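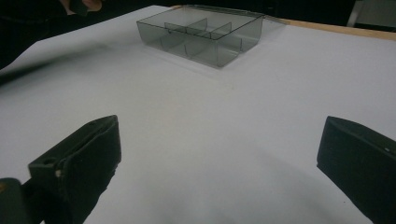 Chapter 5
Learning from Hand-Held Demonstrations

5.1 Where the data comes from

A robot arm that learns by imitation needs someone to imitate. For many years that meant a person steering the arm itself, either by pushing it through the motion or by working a second, matching arm some distance away. Both methods give clean records of the joint angles. Both are slow, and both tie the work to the room where the arm is bolted down.

This chapter deals with a third method. The person holds a gripper in one hand and does the job with it. A camera fixed to the gripper records what the fingers are facing, and the motion of the tool is worked out afterwards from the video and from a small motion sensor. The arm comes in only at the end, when the trained program is run on it with the same kind of fingers and the same camera view.

We will follow one study through the chapter, the Fosholm tray study, led by Uzma Satti. Its question was narrow: how much does the starting position of an object matter when the demonstrations are made by hand? The task was to pick up small parts and put them into the cells of a clear plastic compartment tray on a white table.

5.2 Why a clear tray

Most early test objects in this field were coloured blocks and mugs, which stand out from the table. A see-through tray does not. The table shows through its walls, and the dividers appear mainly as thin bright lines along their upper rims. Seen from the gripper at a low angle, one cell can be hard to tell from its neighbour. A lid of the same sort lying flat beside the tray is fainter still.

Satti's group chose the tray for this reason. If a program places parts well in a coloured bin, we learn little about whether it has found the edges or has simply moved toward a patch of colour. With the clear tray, the edges are nearly all it has to go on.

Shadows add to the problem. The fingers and the operator's sleeve can both darken a white surface, and these dark areas shift with every movement. A program trained under one lamp may treat a shadow as part of the tray. We return to this in Section 5.4.

5.3 The procedure

The study used 3 operators and 17 starting positions for the tray. Each recording began with the fingers wide open and the tray well ahead of them. Operators were told to approach at their normal speed and not to correct a bad grasp. A spoiled attempt was kept, marked as spoiled and left out of training.

Two programs were then trained. The first, called Wuvum in the study notes, saw recordings from 2 positions only. The second, Omton, saw the same number of recordings spread over all 17. Keeping the totals equal matters here. Without that step, a better score for Omton could have come from more practice alone.

Before reading on, write down which program you would expect to do better when the tray is turned a little from any position seen in training, and what you would measure to find out.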